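Cudus Growler 23 Distortion Pedal Review

I've been playing rhythm guitar in a thrash band for longer than my neck would like, and I have bought a lot of distortion pedals in that time. Most of them got sold again within the month. So when Lâm Trình, our other guitarist, turned up to practice in August with the Growler and wouldn't stop grinning, I held out for two whole songs before asking for a turn. I ordered mine that night!

It's $129, made by Cudus, and it comes in a plain box with a rubber-footed base, a sheet of stickers and a manual that folds out to the size of a road map. No power supply, which annoyed me, but I had a spare nine-volt one on my board already. It will also run on a battery if you take four screws out of the bottom. I did that once and I won't be doing it again.

Four knobs: gain, level, low and bite. The first three do what you'd guess. Bite is the fun one. Turn it down and you get that thick, woolly doom sound, great for slow stuff (our bass player hates it, says it sits right on top of him). Push it past two o'clock and the pick attack comes forward and palm mutes get properly tight, even on my seven-string tuned down to A. I keep it just past three, with the gain a lot lower than I expected to need. There's plenty of gain on tap, and if you max it out fast riffs turn to soup, same as any pedal.

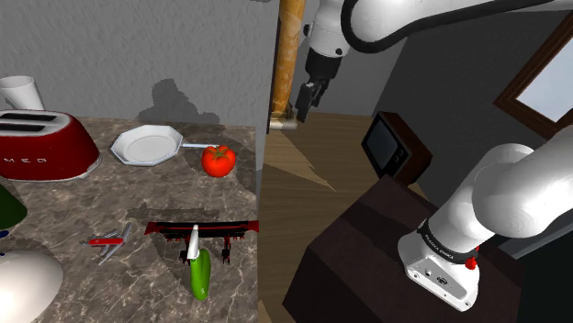
There's a little switch between the knobs, marked I and II. Mode I is the older, rougher voice, a bit like a cheap amp turned up way too loud in a garage, and I mean that kindly. Mode II is cleaner in the low end and is the one I use live. Mỹ Âu, who does our sound, asked what I'd changed after the first show with it. She said she had left my channel alone all night, and from her that's a love letter.

Now the gripes. It's noisy. With the gain past noon you'll want a gate after it, and I run my old Vulta one, which closes fast enough for the stop-start stuff. The footswitch has a loud mechanical clunk too. On stage you won't care, but I was tracking an acoustic intro at home and had to cut the clunk out afterward. And the light is a blue so bright that I've put electrical tape over half of it.

I also tried it straight into an interface with a cabinet simulator, for demos. Pretty decent! You do need to roll the low knob back or everything gets boomy, and I liked it better with a basic 4x12 sound than with any of the fancy ones. Into a real tube head it's a different animal though, much more give under the fingers. Through Lâm's solid-state combo it was somewhere in between, and he's perfectly happy with his.

How does it compare? Before this I was on a Gernier Black Room for three years. That one has a real mid sweep, which the Growler doesn't, and if you play a lot of leads you'll miss it. For rhythm I'd take the Cudus every time. I sold the Gernier to Tùng Đinh and he is very pleased with it, so we both came out fine.

It has been through eleven shows now, plus one spilled beer, and the knobs are still tight and the jacks don't crackle. The paint has chipped on one corner. If you play heavy rhythm and already own a gate, go try one, and start with bite at two o'clock and the gain lower than you think.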